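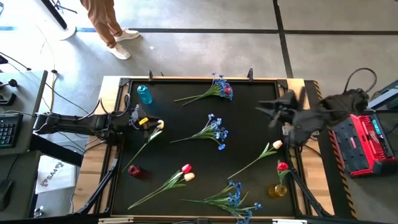
Flower sorting table, two arms, tulips and blue flowers

Start with the ask. We want two more tables for the Kodthorpe packing room, ordered in June so they land in this budget year. Pause here, let them read the slide.

What goes in the quote: arms, grippers, frame, mat, power station. What people forget: spare gripper fingers, cables, a second desk, floor tape. Elulska quoted the arms and the frame together. Morken will sell the arms alone, but then we build the frame ourselves, and that is shop time we would have to book.
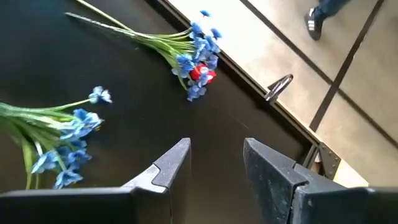 Spare fingers are a wear item, so put them under supplies and keep them out of the capital line. I have 68 pairs down for the year across all tables. Stems and props go in supplies too. Artificial flowers cost very little next to operator hours — say that twice if finance is in the room.

Operator hours are the big number. Over 300 for the first stage, and that is before anyone retrains on the Pyo software. Don't skip this slide even if we are running late.

Floor space: measure with the arms stretched out, then add room to walk past. Check the door width before the frame ships.

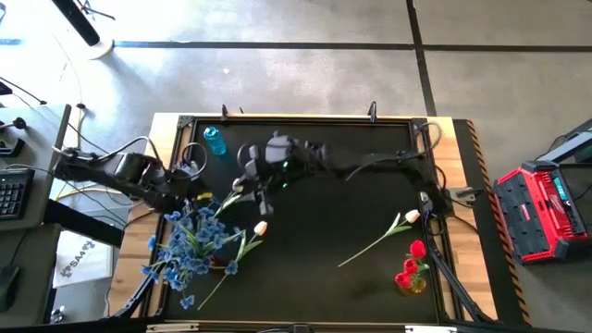
Dropping the second table and renting it for the busy months would be cheaper, one comment on the draft said, and the rental could be charged to the season. The same comment asked who pays for setup each time it comes back.

My answer: setup is on us, every time, and the rental quote leaves it out. Show both columns side by side. If they still want to rent, ask for a decision before the Elulska price runs out.

Next slide, delivery dates. Take questions after that one.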